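Kimik 用户文档 > 儿童家具与玩具 > 安装与维护 > 第4章 固定、清洁与定期检查

搜索本手册 输入关键词 搜索

第4章 固定、清洁与定期检查

4.1 适用范围

本章适用于在家庭、幼儿园及托育机构室内使用的落地式儿童家具和大型玩具，包括书架、衣柜、储物格及过家家用厨房组合。本章不适用于户外游乐设备，也不适用于带有市电供电部件的产品。

安装工作应由成年人完成。安装期间，儿童不得进入作业区域。包装袋、扎带及小型紧固件应在拆箱后立即收存，不得留在地面。

4.2 安装前的准备

1. 核对装箱单与实物。如有缺件或损坏，应停止安装，并与供货方联系。
2. 确认墙体类型。混凝土墙、实心砖墙、空心砖墙和石膏板墙所需的膨胀件各不相同，随附的膨胀件仅适用于混凝土墙和实心砖墙。
3. 使用探测仪检查钻孔位置，避开电线、水管和燃气管。
4. 清理地面。地毯边缘、门槛条及踢脚线凸出部分均可能使柜体前倾。
5. 准备水平尺、卷尺、铅笔、手电钻及十字螺丝刀。

注意：建于1958年以前的房屋，墙面抹灰层可能较厚或已与基层脱开。遇此情形，应先敲击墙面检查是否有空鼓，必要时请专业人员确定固定方式。

4.3 防倾倒固定

凡高度大于宽度的柜体，无论是否放置重物，均须与墙体固定。多个单元并排使用时，应先将各单元相互连接，再逐一固定于墙面。

1. 将柜体置于最终位置，用水平尺检查左右及前后方向。
2. 调节底脚，直至四个底脚均匀受力。
3. 在墙面标出固定件的孔位，孔位应与柜体顶部横梁等高。
4. 移开柜体，钻孔，清除孔内粉尘，装入膨胀件。
5. 将墙面固定件拧紧，再将柜体复位，连接防倾倒带。
6. 收紧防倾倒带，使柜体背面与墙面之间的间隙尽量小。
7. 双手握住柜体上沿，向前轻拉。柜体不应有可感觉到的位移。

警告：不得以双面胶、挂钩或绳索代替防倾倒带。柜体倾倒可造成严重伤害。

柜门及抽屉同时打开时，重心会明显前移。较重的物品应放在最下层，顶层只宜摆放轻质物品。装有仿真标签、贴纸或黑板式面板的柜门，安装时应避免以贴面处受力。 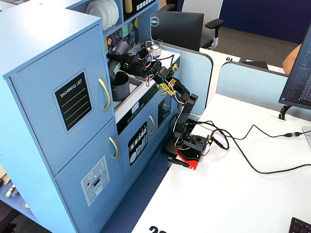
Bart Willems

4.4 日常清洁

清洁前应取下所有可移动的配件。表面灰尘用干燥软布擦除；有油渍或颜料时，用拧干的湿布蘸少量中性清洁剂擦拭，随后以清水擦净，再用干布擦干。

1. 先擦拭柜体外表面，由上至下进行。
2. 清洁拉手及其根部。该处易积存污垢，可使用软毛刷。
3. 贴纸及印刷图案只可轻擦，不得浸湿边缘。
4. 清洁隔板及格槽内侧，取出积存的碎屑。
5. 打开柜门通风，待内部完全干燥后再放回配件。

注意：不得使用含氯漂白剂、丙酮、稀释剂、钢丝球或蒸汽清洁机。上述用品会损伤漆面，并可能使封边脱胶。

托育机构需要进行消毒时，应选用标明可用于儿童用品表面的消毒剂，并按其标签规定的浓度和作用时间操作。首次使用前，应在不显眼处试擦，确认不变色后方可大面积使用。Starnetti 系列的哑光漆面对酒精较为敏感，不建议使用酒精类产品。

4.5 定期检查

家庭用户应每三个月检查一次，托育机构应每月检查一次。每年8月新学年开始之前，托育机构还应另行完成一次全面检查，并留存书面记录。

检查项目如下：

（1）防倾倒带有无松弛、开裂或老化，两端螺钉是否紧固；
（2）铰链动作是否顺畅，柜门关闭后上下缝隙是否一致；
（3）拉手有无松动，边缘有无毛刺；
（4）隔板托是否完全插入孔位，隔板有无弯曲；
（5）贴纸有无翘边，翘起部分应及时修整或整张揭除；
（6）底脚有无缺失，地面是否出现沉降；
（7）可拆卸小件是否齐全，有无破损。

发现任何一项不合格时，应停止使用并隔离该产品，待修复后再恢复使用。螺钉孔已扩大的，不得以加粗螺钉的方式继续使用，应更换相应板件。

4.6 柜门调整

1. 打开柜门，找到铰链上的两个调节螺钉。
2. 转动前侧螺钉，调整柜门左右位置。
3. 转动后侧螺钉，调整柜门与柜体之间的间隙。
4. 每次转动不超过半圈，关门检查后再继续。
5. 上下位置需要调整时，松开铰链底座螺钉，移动柜门后重新拧紧。

小心：调整过程中应有另一人扶住柜门，谨防夹手。

4.7 搬移与存放

搬移前须解除墙面固定，清空全部内容物，并用胶带临时封住柜门，胶带不得贴在印刷图案上。搬运应由两人进行，握持柜体底部，不得提拉顶板或拉手。

长期存放时，环境应干燥通风，远离暖气及阳光直射处。柜体应直立放置，不得叠放。存放约16个月以上的产品，重新使用前应按4.5的规定逐项检查，并更换防倾倒带。

4.8 备件与技术支持

订购备件时，请提供产品背面铭牌上的型号及批次号。防倾倒套件的订货编号为111，包括织带、墙面固定件及螺钉，不含膨胀件。由 Claeys 供应的铰链与早期型号的孔距不同，订购时应注明原铰链的孔距。

书面咨询请寄至 Kimik 技术文档部，Plultisholm 办事处，收件人 Gilles Caron。来函请附安装位置的照片及墙体类型说明。

本章修订日期：2024年12月28日，星期六。旧版内容自本版发布之日起停止使用。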